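Greifer für kleine Teile: Voken oder Hoshino?
Gefragt von stollesow_bastler

Hallo zusammen, ich teste seit Dezember zwei Greifer an meinem Arm (Steuerung von Dallier) und komme nicht weiter. Der Voken hat mich 110 Euro gekostet, der Hoshino lag gebraucht bei 100. Beim Voken rutschen mir glatte Sachen ständig weg, beim Hoshino ist die Kamera am Handgelenk so montiert, dass ich vor lauter Finger kaum noch was erkenne. Hier mal der Blick durch die Handgelenkkamera: 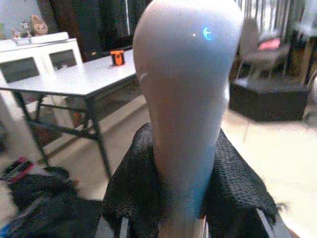
Mir geht es vor allem um die Frage, ob ich die Kamera versetzen soll oder gleich den Greifer wechsle. Ich hätte gern ein Modell, das kleine Gegenstände vom Tisch nimmt, ohne dass ich zehnmal nachregeln muss. Das kleine orange Ding auf dem weißen Tisch, links neben dem Finger, wäre so ein typischer Kandidat, und wenn der Arm nur ein bisschen weiter dreht, ist es für die Kamera weg! Hat jemand beide mal im Vergleich gehabt?

kabelsalat_nord
Ich hatte beide, allerdings an einem anderen Arm. Lass den Greifer erst mal dran und setz die Kamera seitlich, bei mir haben 19 Millimeter gereicht. Danach unbedingt neu kalibrieren, sonst greift er brav daneben (hab ich einen ganzen Abend lang gemacht, bis ich drauf kam). Und schau dir den schwarzen Netzstoff unten am Finger an, der franst rechts ja schon aus. Die Fäden würde ich abschneiden, bevor sich was in den Schienen verheddert.

frosch77
Nimm den Voken, fertig. Hat bei mir fast 878 Griffe gehalten.

tuefteltante
Würde auch erst die Kamera umsetzen. Fürs Rutschen beim Voken hilft dünnes Silikon auf den Fingerkuppen, und stell in der Dallier-Steuerung die Schließgeschwindigkeit runter. Die Voreinstellung fand ich viel zu ruppig. Schreib doch mal, welche Version du drauf hast, das Menü sieht je nach Stand anders aus.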